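Plaltow G2 Hand-Held Gripper
Two-finger collection tool with wrist camera mount

Home > Grippers > Hand-held > Plaltow G2

Price: 1,160
Spare finger pair: 27
Usually ships by Thursday

The G2 is a hand-held parallel gripper for recording grasps without an arm attached. You hold it, squeeze the trigger, and the camera above the fingers records what the fingers do. The same finger set fits the Plaltow arm flange, so grasps collected by hand can be replayed on the arm with no change to the contact geometry.

The body is made of flat black plates with cut-outs to keep the weight down. With the camera fitted and the battery in, it weighs 700 grams. Most people can work for 30 minutes before they want to switch hands.

Fingers

The standard fingers are slim straight bars. We tried them against the wider padded fingers from Mindent and the curved set that Drindureo sells for kitchen work, using clothing and bedding as the test items. The padded fingers held towels and sweatshirts well but were too thick to get under a lapel or between a jacket front and its lining. The curved set closed well on rolled cuffs and slid off flat cloth.

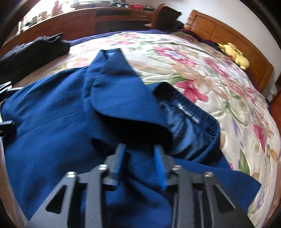
Tailored clothes are harder than T-shirts. The outer cloth and the lining move separately, and a grasp that takes only one of them tends to twist the garment when you lift. With the slim fingers you can choose one layer or both by changing the approach angle. Press down lightly first, then close. Pressing hard pins the cloth to the mattress and the fingers close on nothing.

Soft surfaces also hide contact. If you plan to work on beds or sofas, order the force-sensing finger option. On a hard table the standard pair is enough.

Camera

The mount takes the Wattanapong wide lens module. The view is round and dark in the corners, and both fingertips stay in view through the full stroke. A narrower lens gives a cleaner picture but loses the left finger when the jaws are fully open.

In the box

G2 body with trigger handle
One pair of slim fingers
Camera mount (camera sold separately)
Battery and charging cable
Hex key for the plate bolts

Notes

Check the plate bolts after the first day of use. Fingers from the older G1 do not fit. Returns are accepted on unused finger sets only.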